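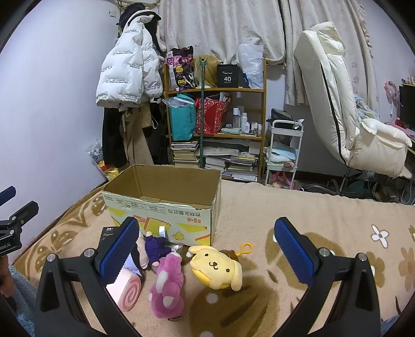
Notes by the gripper test lead, Umareo
Search talks Search Clear

Start on the soft toys and leave them up while I talk. I love this test! Plush on a blanket, an open box behind it, blue pads with their little grid of bumps on both jaws, and plenty of ways to get it wrong.

We compared 2 pad sets, the bumpy one and the flat one from Skevix. Same jaws, same arm, 1241 grasps all told. (Say the number slowly, people write it down.)

Point at the yellow dog. Ears, a cap, a plastic clip - so where do you grab? Flat pads liked the cap, and the cap slid. Bumpy pads did better on fuzzy fur, and I still get excited watching those runs.

Then the roll-cake cushion. Squashy all the way through, so closing force matters more than pad texture. We dropped the speed to 125 mm per second and the gap between the pads nearly vanished. Did not expect that.

Pause for hands. Somebody will ask about the roll of tape. Hard and smooth, different story, skip to the Gillow slide.

If there are 10 minutes left, run the controller clip. If not, go straight to wide jaw openings and why I'd start every approach wider than feels right.

Related talks
Marciniak wrist mounts, a first look
Picking from open boxes
Soft pads after a month of use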